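Werlow Shared Laundry Group
Minutes, July 1, 2025

1. June minutes
Accepted without changes.

2. Water use
June metered use was 468 kL. The Molanholm block accounted for 83 kL - up from 68 kL in May. Jevirar to check the inlet valves on washers 1 and 2.

3. Baskets
Grey plastic baskets with handle cutouts and ventilated fronts remain the standard type. Labelling deferred.

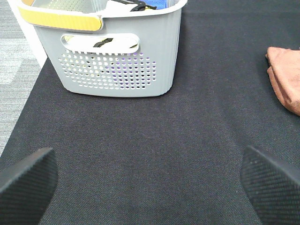 4. Next meeting
Dryer lint filters carried over.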